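Plosow reception desk, light blue. Four months in

Quick one as I've got 20 minutes before the school run. A couple of people asked after my last post so here goes.

Bought for the entrance area at our little practice. Old desk was a brown slab that bashed everyone's hips. Paid 373 all in, delivery was another 30 on top which I grumbled about. Came in two big boxes and one flat one. Josée Bélanger from upstairs helped me carry, thank you Josée.

Putting it together: fine, mostly. Instructions are drawings only, and step six is drawn the wrong way round (front panel is flipped). Lost half an hour to that. Bolts all there plus a few spare. You want two people for the curved bit, don't try it alone.

Size. Mine is the 116 high one. They do a lower version, get that if you'll be sat behind it all day. We mostly stand.

Good things first. The colour. Lighter on top, deeper blue on the front, grey on the curve. I worried it would look like a nursery but people like it, Réjean Girard said it cheered the whole corridor up and he doesn't hand those out. The curve is the real reason to buy. No corner sticking out where people walk past, no more hips.

Top wipes clean with a damp cloth. Tea, biro, hand cream, all came off. Biro needed a second go. Havent tried anything harsher and the leaflet says not to.

Not so good. The front panel has a bit of shine to it and shows every fingermark, worst at child height obviously. No cable hole!! At this price. Mine runs down the back with tape. And no shelf or drawer of any kind, so whatever people put down stays on top all day.

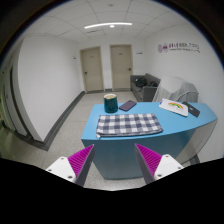
Still plenty of clear space in the middle though, even with a mug, a phone and a checked cloth down the left and the rainbow pouch over on the right. On the old desk that lot would have filled it. I can open the appointment book flat and write without moving anything.

Wobble: none on the straight side. The curved side had a slight rock untill I tightened the feet, fine since. Check yours again after the first week.

Customer service, emailed about step six, got a reply from a Mackenzie Robichaud next morning with a corrected sheet. Polite, quick. Ask for it before you start.

Looked at the Dinik one too, cheaper but square corners. Same problem as before so no.

Four stars. Would be five with a cable hole. Will add a note if the top starts to scratch, got to run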